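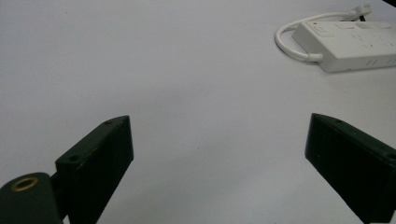 Section 3: Getting the Mulatis Ready for a Loud Band

OK, so you've read the unpacking section and you've got power to the Mulatis. Now we get to the fun part, where you plug in guitars and find out how much noise your rehearsal space can take! I wrote this section after doing the same set-up with my own band (two guitars, bass, keys and a drummer who hits like he's mad at somebody), so the settings lean toward heavy music. If you play quiet folk, most of it still works. Just turn everything down.

You'll need the mixer, its power supply, your mics and cables, and a pair of powered speakers or the Brovgate monitors if you bought the bundle.

Before you plug anything in

1. Turn the MAIN knob all the way to the left.

2. Turn every channel fader down, including the ones you aren't planning to use. I skipped this once and an old delay pedal on the last channel nearly took my head off.

3. Check that the PHANTOM switch on the back is off. The little red light next to it should be dark.

4. Now switch on the mixer, and the speakers last. When you pack up, go the other way: speakers off first, then the mixer.

CAUTION: Don't plug in or pull out a mic while PHANTOM is on. You'll get a huge pop, and some ribbon mics really don't like it.

Guitars

5. Put one mic on each guitar cab, close to the cloth and a little off the center of the speaker. Dead center sounds like bees. Move it toward the edge until the bees calm down.

6. Plug the guitar mics into channels 1 and 2. Ask the guitarist to play the heaviest riff in the set at full volume. They will be happy to do this.

7. Bring up the GAIN knob until the yellow light blinks on the loudest chugs, then back off a hair. If you see red, you've gone too far.

8. Press LOW CUT on both channels. I know, I know, you want all that low end! But the bass and the kick drum need somewhere to live, and palm mutes come through much clearer once the mud is gone.

Note: If your tuning is really low (drop A and under), leave LOW CUT off and pull the LOW knob back slightly by ear.

Bass and keys

9. Run the bass from the DI output of the amp into channel 3. If the amp has a pre/post switch, try post first so you keep the bass player's tone.

10. Keyboards go into the stereo pair marked 7/8. Use two cables if the keyboard has left and right outputs. With one cable, use the left side only.

11. Set the keys while both guitars are playing, never by themselves. A string patch that sounds gorgeous alone will vanish the second the distortion kicks in. Lorraine Wainwright, who played keys through this mixer all through May, gives hers a small bump on the MID knob and leaves the rest flat. I've copied her ever since.

Drums

12. For a small room, start with just the kick mic on channel 4 and one overhead on channel 5. Cymbals get into every mic anyway.

13. If the kick sounds like a cardboard box, turn on the sweepable mid, set it to 600 Hz and cut until the box goes away. Fast double kick needs more click than boom, so add a touch of HIGH as well.

Vocals

14. Use channel 6 and press the COMP button. For screaming, set the COMP knob past the halfway point. For clean singing, keep it under.

15. Bring the vocal up last, over the full band. Point the monitors at the back of the mic - not the front - or you'll be fighting feedback all night.

CAUTION: If you hear a whistle starting to build, pull down the vocal fader first and think about it afterward. A long squeal at rehearsal volume can hurt your ears and your tweeters. Please wear earplugs!

Saving your settings

16. Hold SCENE for two seconds until the screen says STORE, then pick a slot. I keep one for rehearsals and one for shows.

17. Give it a name with the push wheel. Ours is called PRURLOW after the song we always warm up with.

Note: Scenes remember faders, EQ and compression. They don't remember GAIN, so write those knob positions on a strip of tape along the bottom of the mixer.

If you're using the Ghaffari footswitch to mute the vocal effects between songs, leave it unplugged for now. Hooking it up is covered in Section 4.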